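Can a machine clean my bathroom yet?

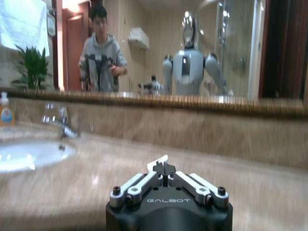 Gudrun Hinrichs wrote to me after my last post that I am too impatient, and that a bathroom is the worst room to ask of any machine, worse than the kitchen. In her opinion we should be happy if they can fold a towel before we retire. I have thought about her message for the whole week, and I want to answer it properly, with more space than the comment field gives.

First, I agree with her on the bathroom. I cleaned bathrooms for money when I was a student, in a small hotel, and I still remember the order of the work: mirror first, then the counter, then the basin, the shower, the toilet, and the floor on the way out. One learns this order in a single morning. What takes longer is everything that is not in the order. A guest leaves his contact lenses in a water glass. There is a ring next to the faucet. The soap bottle stands in a little lake of its own soap, and if you lift it and put it down again without wiping the bottom, you have made a new circle on the clean stone.

It is this last point which interests me. Wiping a counter sounds like one task, but for a machine it is maybe ten tasks. It has to hold the cloth, and the cloth changes its shape all the time. It has to press, but softly. It has to move the bottle and remember where the bottle belongs. Then there is the place behind the faucet, where the fingers of a person go in sideways and the cloth is pulled through. I tried last Saturday to do my own counter with a pair of kitchen tongs, to understand the problem a bit. I could push the cloth forward and back. I could not get behind the faucet at all, and I knocked the toothbrush cup into the basin. My husband asked if I was feeling well.

Marble and stone patterns must be difficult too, I think. On our white counter I see a hair immediately. On a brown and beige one with veins I only find dirt with my fingertips, and then I look closer. So a machine which works mostly with cameras has to decide if a brown line is the stone or the toothpaste of yesterday. A mirror is another strange thing. For us it is clear that the second room behind the glass does not exist, and also a small child learns this quite early. For a machine somebody has to take care that it learns it.

Now to the part where I do not agree with Gudrun. She writes that there was no progress in twenty years except the round vacuum cleaner. I think this is too hard. We have had such a vacuum cleaner, a Nundard, for eight years. In the first year I hated it because I had to clean the floor before it could clean the floor. Cables, socks, the fringe of the carpet, it ate all of them. The newer one at my sister's place goes around a sock. This is a small thing, but I would call it progress, and my sister does not think about her floor any more.

I have also seen the other side, in the plant where I work. We fill and pack cleaning products (I will not write for whom), and we have an arm from Clekomex which takes bottles from the belt and puts them in cartons, 15 to a carton. It is very good at this. It does it in the night and it does not get a bad back. But when the supplier changed the pump top to a slightly wider one, the arm stood still for most of a week until the technician had time for us. Heike Hollmann from the late shift packed by hand in these days, and she needed perhaps one minute to get used to the new pump.

I asked the technician if the same arm could wipe the table it stands on. He laughed, but then he thought about it. The table is always in the same place, he said, so yes, if nothing is lying on it. And if something is lying on it? Then it will be wiped also, onto the floor.

For me this is the difference between the shop floor and the house. In the plant we changed the room for the machine. We put marks on the ground, we bought a light, we have a fence. At home I do not want a fence. I want that the machine accepts my toothbrush cup where it is.

What I find hopeful is that people now show the machine how to do the chore with their own hands, by remote control, again and again, instead of writing down every movement. This is how I learned it in the hotel as well. The housekeeper did one room and I watched, then I did one and she watched, and she said "behind the faucet" to me so often that I still hear it. How many bathrooms a machine must see before it knows this, I have no idea. I needed one bad week.

So my own estimate, for those who like to write it down and laugh at me later: folding towels, soon, slowly, with a person nearby. Wiping an empty counter, also soon. A full family bathroom on a school morning, with the hair and the wet pajamas and the open toothpaste, I do not expect in this decade. And I would not pay for one that can do only the empty counter, as the empty counter I can do myself while I wait for the shower to get warm.

Two people asked about the limescale remover from the last post. It was the plain citric acid powder from the drugstore, mixed with cold water. Please do not use it on marble, it makes dull spots that do not go away. On the chrome faucet it is fine, if you rinse it well and do not let it run down on the stone.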